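4. Chores That Leave the Building

4.1 Scope

The tasks in Section 3 were all done inside one room or one work bay. A large share of household and shop-floor work is not like this. Waste has to go to a collection point, returned goods have to go to a store at the other end of the property, and a part that is missing from a bench may have to be fetched from a second building. We call these carry chores. Each has a pickup, a transit and a handover, and a chore is counted as complete only if all three parts are done without a person touching the robot or the load.

Carry chores are often treated in the literature as a navigation problem with a short manipulation step at each end. We report them as whole chores for one practical reason. A user who must walk out to free a stalled robot has spent the time that the chore would have taken by hand, and a high score on any one part does not change that.

4.2 Task set and scoring

The evaluation used four chores from the Skiltow task list: taking out a closed waste bag, moving a crate of returns to storage, fetching a named part, and delivering a folded textile bundle. All runs used the same controller, Pretanow, with the version fixed on 6 Mar 2023 and not changed until the series ended. The mobile base carried a single tray. Loads were placed within the rated limit of the tray, and no load was tied down.

We logged 756 attempts. Of these, 259 included an outdoor segment and the rest stayed under one roof. An attempt was scored as complete, assisted or failed. An assisted attempt is one in which an operator used the remote stop, corrected the heading or touched the load, even if the robot then went on to finish. An attempt that was called off before pickup, for example after a battery warning, was removed from the set before scoring and does not appear in the total.

Two raters scored every log. Where they disagreed, the lower score was kept.

4.3 Completion

In total, 334 of the 756 attempts were complete. Pickup was the weakest part of the indoor attempts. Waste bags were the main cause: the bag neck folds over, the grasp point moves during approach, and the controller does not replan once the arm has passed its last waypoint. Crates gave the fewest pickup failures, which we attribute to rigid handles at a known height.

The order was different once an outdoor segment was added. Pickup failures remained, but transit became the larger source of assisted runs. Most of these assists were short. The operator corrected the heading by a small amount and released control again. A result of this kind looks mild in a log and is easy to report as near success. For the purpose of this paper it is a chore that still needs a person to watch it.

Handover failures were of one main type. The robot reached the drop area and stopped outside the tolerance zone, after which the arm could not place the load. Position error at the end of transit was the direct cause, so these failures should be read together with Section 4.4 and not as a separate manipulation result.

4.4 Outdoor transit

The longest route in the set was 800 m and followed narrow paved roads between walled properties. Roads of this type were chosen over marked test tracks because they are the ones a delivery or waste chore would have to use at the sites in the study. They have no lane paint to follow. Their edges are not alike on the two sides, and their surfaces vary over short distances.

Three properties of these roads mattered to the controller. The first is the edge. A raised curb gives a height step that the base can detect and keep clear of. A verge of dirt and low grass gives only a weak step, and the planner has to rely on texture and color to find where the pavement ends. Figure 4 has one edge of each kind.

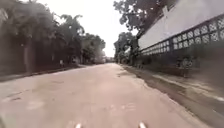

Figure 4. Outdoor transit on a narrow paved road. Raised curb and sidewalk at left; wall with perforated block band and rough verge at right. Light-colored tips of the robot's front body at bottom.

The second property is the surface. Scuffed areas, faint cracks and a darker patch on the left part of the road in Figure 4 are all places where a change in brightness may or may not go with a change in height. From a single view, the dark patch could be a shallow depression or a repair. These two cases call for different behavior when an untied load is on the tray, since a repair can be crossed at normal speed and a depression should be crossed slowly or avoided. Pretanow handles both by slowing down. This is safe, but it adds time, and on poor stretches the base spent long periods below its planned speed.

The third property is light. Roads lined with trees and walls combine deep shade at the sides with a bright sky at the far end. With exposure set for the sky, the foot of a wall is lost; with exposure set for the road, the sky and the treetops next to it wash out. We used the second setting. The loss at the top of the view has little effect on steering, but low plants and other objects at the shaded base of a wall are hard to separate. The planner merged them into one obstacle and kept a wide margin, which on a narrow road pushed the path toward the opposite side.

Repeated patterns were a smaller concern. The lattice of square openings with round motifs along the wall in Figure 4 offers many strong image features, but one block looks much like the next. A matcher that is off by one block can report a good fit at the wrong distance. We therefore limited how far a visual match could move the position estimate in one update and relied on wheel odometry between updates.

People on the route were handled by a fixed rule. Any upright shape classified as a possible person caused the base to reduce speed and hold its side of the road. The class was kept broad on purpose. At long range, a standing figure near the vegetation covers few pixels and has low contrast in some light, and trunks and posts next to it have a similar outline. The broad class raised the number of slowdowns caused by trunks. We accepted this cost and did not tune the threshold by site.

4.5 Effect of the load

The load changed transit results in a way that the unloaded trials in Section 3 did not predict. Crates slid on the tray during slow turns over rough pavement, and the shift was enough to fail the arm's first grasp at handover. Textile bundles did not slide but lost their fold, which the raters scored as an assist if the operator reshaped the bundle. A rim fitted to the tray, made to a Mizuno drawing, was tested in April after the series had closed. Those runs are not included in the totals.

4.6 Comparison with the Brikdale protocol

The Brikdale protocol scores pickup, transit and handover separately and reports the mean of the three. We rescored our logs in that form to check whether our stricter rule changed the ranking of the four chores. It did. Waste removal, which was last under whole-chore scoring, moved above part fetching, because its transit and handover scores were high and offset its poor pickup score. Both forms are valid for tracking a controller under development. For the question of whether the chore can be handed over to the machine, only the whole-chore score is used in the sections that follow.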